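Controller drift and dusty vents: what I do at my place

June is when I finally get stuck into the games I bought in the last sale, and it's also when I find out what shape my gear is in. I play at the kitchen table most nights (the good chair lives there), so everything I own cops a fair bit of crumbs and steam. These are the little jobs I do before I settle in.

Start with the sticks. Switch the controller off, tilt the stick right over and wipe around the base with a cotton bud and a dab of isopropyl. Go all the way round, then let it dry for 20 minutes before you turn it back on. I rushed it once and spent a whole evening of Trotico walking into a wall!

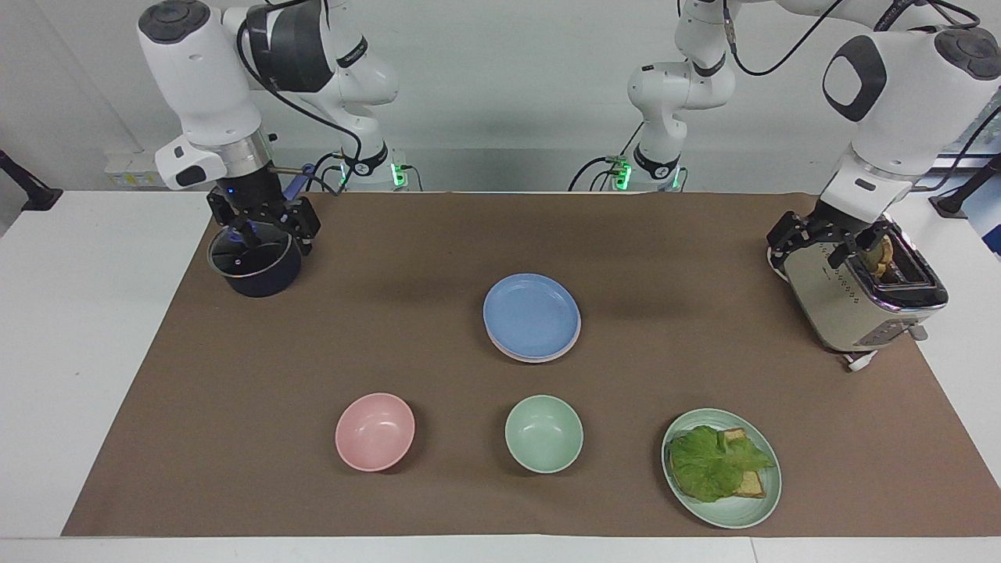 Grubby seams are next. A wooden toothpick gets the gunk out without scratching, and a soft old toothbrush does the grips. Don't spray anything straight onto the plastic - put it on the cloth first.

For the console, I vacuum the vents from the outside on low every 3 months or so. My mate Min-kyu Hong uses a clean paintbrush on his and swears the colour of the dust tells him when he's left it too long.

Snacks matter too. Anything with orange powder on it is banned until the save screen. Have something you can eat with one hand, or eat first and play after.
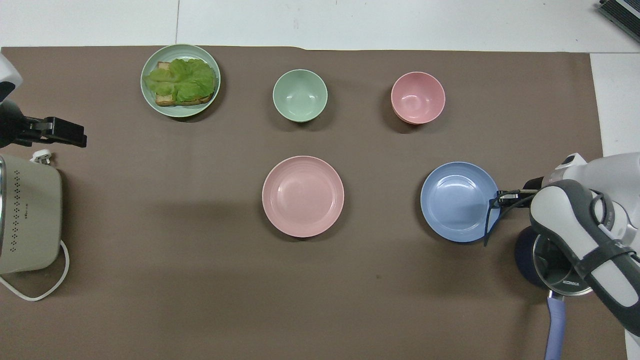 Lettuce on toast, on the green plate.

Last one - label your charging cables. I've got more than eight in the drawer and only two of them fit anything I still own.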